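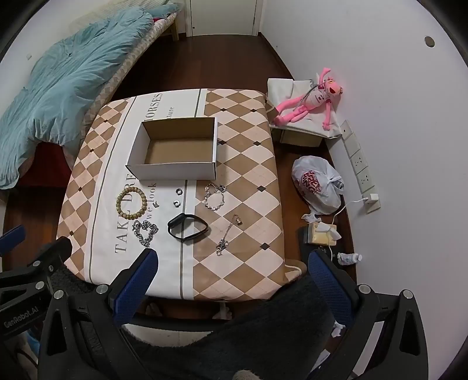
4. Entering a Transfer Between Clubs

Use this section when a player moves from one club to another during an open window. Flarkosum League Manager keeps the player's match record and carries it over to the new club.

1. Sign in as the registrar of the club the player is joining.
2. Open Squad, then Transfers, and select New.
3. Type the player's registration number. Do not search by name if the league has more than 40 clubs, as results may be slow.
4. Check the current club shown on the right, for example Tallthorpe.
5. Enter the start date and select Permanent or Loan.
6. Select Send. The other club has 12 days to respond.

Note: A loan must have an end date. If you leave it blank, Send stays gray.

Caution: Do not delete a player from the old squad list before the transfer clears. Deleting removes goals, cards and appearances, and they cannot be restored.

4.1 If the request is refused

Open the request and read the reason code. Code 68 means the player has a suspension still to serve. Enter the transfer again after the last match of the suspension. For any other code, contact the other club's registrar.

4.2 Squad numbers

The old shirt number is not carried over. Assign a new one under Squad, then Numbers, before the team sheet is locked.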